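Como marcar um tee time no campo de golfe Makris

Imprimir | Enviar por e-mail

As reservas no campo Makris são feitas pela página de sócios e visitantes. O processo leva poucos minutos se tiver à mão o número de federado e o certificado de handicap.

1. Entre na página de reservas e escolha "Visitante" ou "Sócio". Os visitantes podem marcar com 38 dias de antecedência.

2. Selecione o dia e o percurso. O percurso Gotell tem 18 buracos, par 72. O Muvus tem nove e aceita jogadores sem handicap.

3. Indique o número de jogadores. Ao fim de semana não se aceitam saídas individuais antes das 10h00, e o sistema junta os pares em grupos de quatro.

4. Preencha o handicap de cada jogador. No Gotell o limite é 28 para homens e 36 para senhoras.
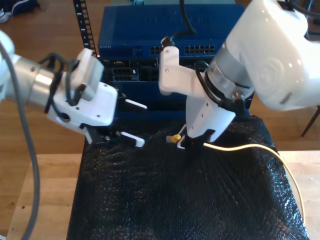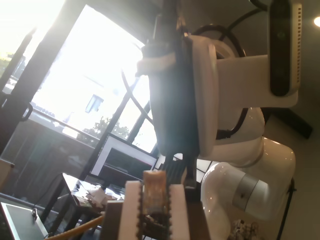

5. Acrescente os extras: buggy (50 euros por volta), trólei ou balde de bolas. O buggy só pode ser conduzido por maiores de 18 anos e não circula nos fairways em dias de chuva forte.

6. Pague com cartão. O green fee do Gotell custa 189 euros em época alta e inclui o acesso ao putting green. A partir de dezembro aplica-se a tabela de inverno.

7. Guarde o código de confirmação e apresente-o na receção 30 minutos antes da saída.

Para alterar a hora, abra a reserva com o código e escolha "Modificar". As alterações são gratuitas até 48 horas antes. Depois desse prazo, fale com Gemma Treloar, na receção, extensão 1427. Grupos com mais de 12 jogadores tratam da marcação diretamente com o starter, Berwyn Jenkins.

Imprimir | Enviar por e-mail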